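Sunday, August. Simulator bench, gripper comparison, carried on from the last entry.

Good session! The new contact settings went in first thing and the whole comparison now gets through without the solver blowing up, so I finally have something worth writing down. Kept the Franka arm and swapped only what's on the end of it: stock two-finger hand first, then the Trellon model with the longer fingers, then the Gestia soft pads. Same seed list for all three, same controller gains, same camera. Total came to 2,034 grasps across the lot, with more than 31 room layouts from the Sabatier set.

The Sabatier rooms are a joy, by the way. I'd been testing on a flat grey table for far too long, and everything looks clever on a flat grey table. Put the targets on a padded ottoman with a big swirly pattern all over it and you find out very quickly what your depth estimate is made of. The old segmenter kept picking out bits of the scrollwork as objects (I watched it plan a lovely careful approach to a leaf). The Karkari segmenter does far better. It still fusses over dark things on the dark parts of the cloth, but it gets there. 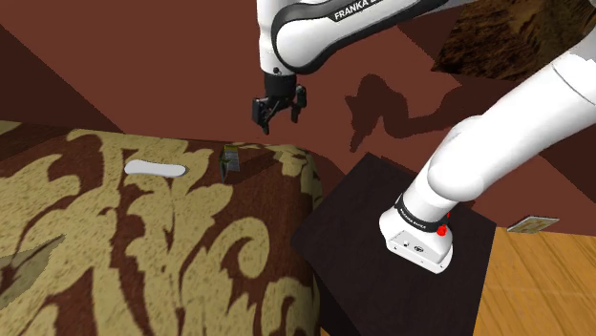
Approach height matters more than I'd guessed. With the fingers only slightly open on the way down, the stock hand tends to clip thin upright things and tip them over before it has closed on anything. Opening wider at the start of the descent fixed most of that — one line in the config, and I'm annoyed I didn't try it weeks ago. The flat white oblong things are a different problem. They lie low on the cushion and the fingertips want to go through the fabric to get under them. Raising the target point by 2 mm was enough for the stock hand. The Trellon wants more, and I haven't found the right number yet.

Gestia pads: really impressed. They hold on at angles where the stock pads let go, and the grip looks calm, none of that buzzing at the contact points. They are slow though. Every step costs more with the soft model loaded, so the full seed list takes all afternoon and the fan in here sounds like a hairdryer. Worth it for the final runs, too slow for tuning.

Shadows: left them on. The arm throws a big one on the wall behind and I half expected the segmenter to trip over it, but the masks came back clean with the light where it is now. Want to try a lower light next and see if that holds.

Failures so far: 21 runs I can't explain, all with the Trellon, all in the last third of the approach. The wrist turns the long way round and runs into its joint limit. Smells like a wrong sign in the tool frame I typed in by hand. Check that before blaming the gripper.

To do:
Fix Trellon tool frame, rerun only the failed seeds
Try the wide-open approach with the Gestia pads
Lower light, same layouts
Save the Karkari masks next to the logs this time

Logs are in the shared folder under the usual name. Please don't tidy them yet, I'm still reading from them.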